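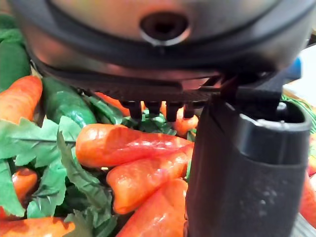 Des feuilles vertes, juste sous la pince.

À quoi sert une pétition ?
par Reinhold Böttcher
Temps de lecture : 3 minutes
42 partages · 3 commentaires

Tu as peut-être déjà vu quelqu'un, devant une école ou une mairie, qui tenait une feuille et un stylo et qui demandait : « Voulez-vous signer ? » Cette feuille est souvent une pétition. Le mot vient du latin et il veut dire « demande ». Une pétition est donc une demande écrite, que plusieurs personnes signent ensemble et qu'elles envoient à ceux qui peuvent décider.

Prenons la commune de Dolcombe, qui a 4 000 habitants. Un ancien pont y traverse une petite rivière, le Pai. Il est fermé depuis le mois d'octobre et les enfants du quartier de Cavine doivent faire un grand détour pour aller à l'école. Leurs parents peuvent écrire chacun une lettre. Ils peuvent aussi écrire un seul texte et le signer tous, et ce texte-là, le maire le lira avec plus d'attention.
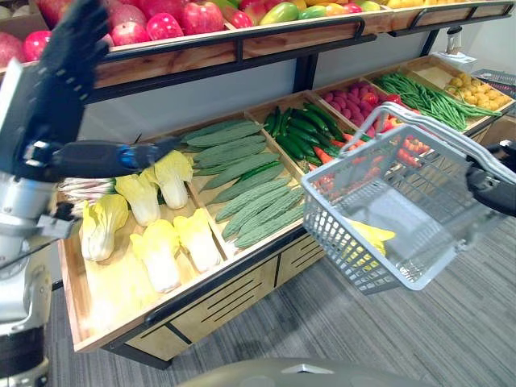
Il faut d'abord bien écrire la demande. « Nous ne sommes pas contents » est une phrase vraie, mais elle ne dit pas au conseil municipal ce qu'il doit faire. « Nous demandons que le pont soit réparé avant la rentrée » est beaucoup plus clair. En haut de la feuille, on écrit aussi à qui on s'adresse. En bas, chaque personne met son nom, son adresse et sa signature. On signe une seule fois, et on ne signe jamais à la place d'un autre, même si c'est son frère.

À Dolcombe, le règlement dit qu'avec 30 signatures, la demande doit être lue à voix haute pendant une séance du conseil. Les séances ont lieu le mercredi soir à huit heures et tout le monde peut venir écouter. Dans d'autres communes, la règle est différente : il faut parfois beaucoup plus de noms, ou bien il n'y a pas de règle du tout. 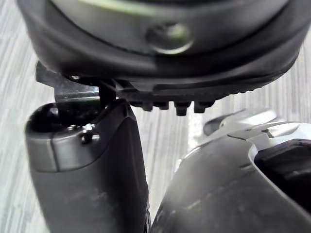
Un grand objet noir et arrondi, avec une rangée de petites dents.

Ensuite, les élus discutent. Certains seront d'accord avec les parents. D'autres diront que la réparation coûte cher, ou que l'entreprise Grodemix, qui doit fournir le béton, n'est pas libre avant le printemps. C'est normal – un conseil est fait pour entendre plusieurs avis. À la fin, ils votent en levant la main, et la secrétaire écrit le résultat dans un registre.

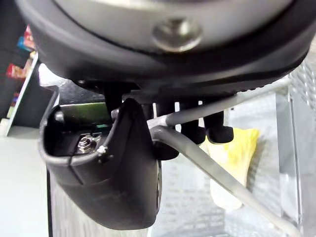 Est-ce que le conseil est obligé d'accepter une pétition ?

Le conseil doit la lire si le règlement le prévoit, mais il reste libre de sa décision. Même avec 3 000 signatures, une pétition n'est pas un vote. Elle montre aux élus ce que pensent beaucoup d'habitants, et les élus y pensent aussi quand les prochaines élections approchent.

Et les enfants ? Cela dépend de l'endroit. À Dolcombe, leurs signatures sont comptées à part, sur une feuille jointe, que le maire reçoit en même temps que l'autre.

Commentaires (3)

Maman de deux
Lu avec ma fille de neuf ans. Elle veut maintenant une pétition pour la cantine, merci bien !

Jojo10
Est-ce qu'on peut effacer son nom si on change d'avis ?

R. Böttcher
Bonjour Jojo10. Oui, tu peux le demander à la personne qui garde la feuille, avant qu'elle la donne à la mairie.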